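Open day at the Skinner pottery works, Vullach

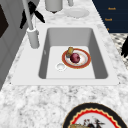
A plate with an orange-red rim in a white kitchen sink (computer rendering).

In September we visited the Skinner works, which makes plates and bowls for the shops in Restley. The doors opened at 9 and we were in a group of 30 visitors. The ticket also included tea.

First we saw the clay room. The clay arrives in big bags and must rest before it is used. After this we went to the kilns - it was very warm there, even near the door. Our guide told us that one kiln holds 175 plates and that the glaze firing goes above 1,000 degrees. I did not understand everything about the glazes, but the colour tests on the wall were beautiful.

The part I liked most was the painting table. The workers put the line on the rim by hand while the plate turns slowly. I tried it too, and my line was not very straight.

In the shop I bought a small Grovari bowl, a second, for 99 cents. The bus back to Restley leaves from the front gate at 4.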